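Musty smell from basement carpet, only after rain

Posted in Home and Garden > Floors

Ridwan Raju
We bought a 52-year-old house in Tambunan Heights last spring. The basement has wall-to-wall carpet, glued down in places and stretched over pad in others. After a heavy rain the room smells musty for two or three days, then it clears up. I have never found a wet spot. I pulled back one corner by the window and the pad was dry, and so was the concrete.

I run a Vumel dehumidifier down there, set to 50 percent. The previous owners left a shampoo machine and I used it once in December, which made the smell worse for a week.
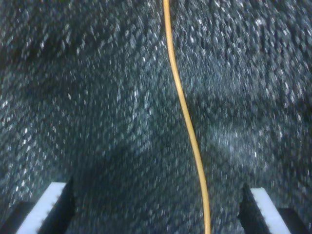
Arif Sitompul
One dry corner doesn't tell you much, Ridwan. Check the wall the downspouts are on, and check it within a day of the rain. Tape a square of clear plastic to the bare concrete, 16 inches on each side, all four edges sealed. Leave it until the next storm has passed. Drops on the underside mean moisture is coming up through the slab. Drops on top mean it is in the room air and condensing on a cold floor.

Then go outside. Most of these basement smells start with gutters. Ours dumped right next to the foundation, and I added extensions that carry the water 5 feet out. I also built up the soil so it slopes away from the house. That took a weekend and the smell was mostly gone by the next wet month. I still get a little of it in the closet under the stairs – never figured that one out.

I would not shampoo again. Those machines leave a lot of water in the pad, and a basement pad dries slowly. If you want to clean, vacuum slowly in two directions, put down baking soda overnight, and vacuum again. Keep a fan going with the door open.

If the plastic shows water from below, the pad should come out. You can sometimes keep the carpet, but pad that has been damp off and on for years holds the smell.

momari_77
get rid of the carpet. basements should be tile or painted floor, period

Felevico
Also pour some water down the floor drain if you have one. The trap dries out when it isn't used and sewer gas comes up, and it can be more noticeable when the weather changes. Ours smelled musty to me and like rotten eggs to my husband. A quart of water every month or so took care of it. Doesn't cost anything to try before you start pulling up the floor.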